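Tema 4. Escribir para quien ya nos ha comprado

¡Entramos en mi parte favorita del curso! Un cliente que repite nos conoce, así que el mensaje puede ir al grano – y sonar a persona. Leed antes de clase el caso Carnwood (páginas 81 a 88).
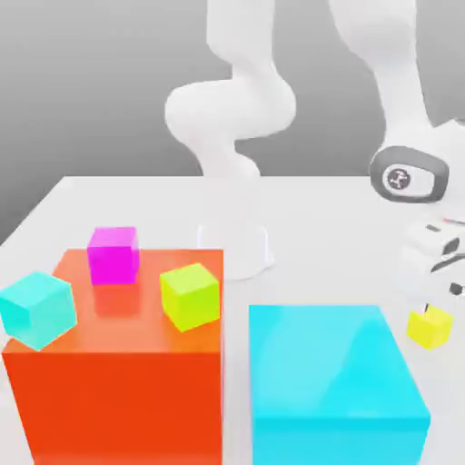 Brazos blancos sobre mesa blanca, render.

Para la práctica, redactad el asunto y las dos primeras frases de un correo de Urkon a sus clientes antiguos. Máximo 132 caracteres en el asunto, ¡y probad varios! Entregas a Dalal Hourani hasta el 09/12/2018.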